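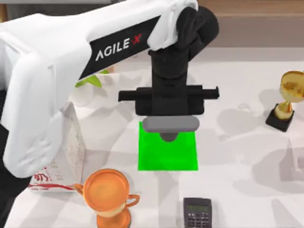

Arm over the white table, computer-rendered

About Surnside Language School

Surnside is a small evening school in the harbour town of Briem. We teach Danish and English to adults who work during the day. Villads Ladefoged started the school with 7 pupils in a room above the bakery, and today we have 171 pupils in two buildings.

Our groups are small and most lessons begin at six o'clock. Many of our pupils come directly from the shipyard or the hospital, so we keep the kitchen open and there is always tea. On Thursday we have the conversation table – it is free for all, also for those who do not take a course with us.

All our teachers have learned a second language as adults. We think this makes them patient with the small mistakes.

A course costs the same for everybody and the books are included. New groups start in July. You are welcome to visit a lesson before you decide – please write to the office at Tivley Road 70.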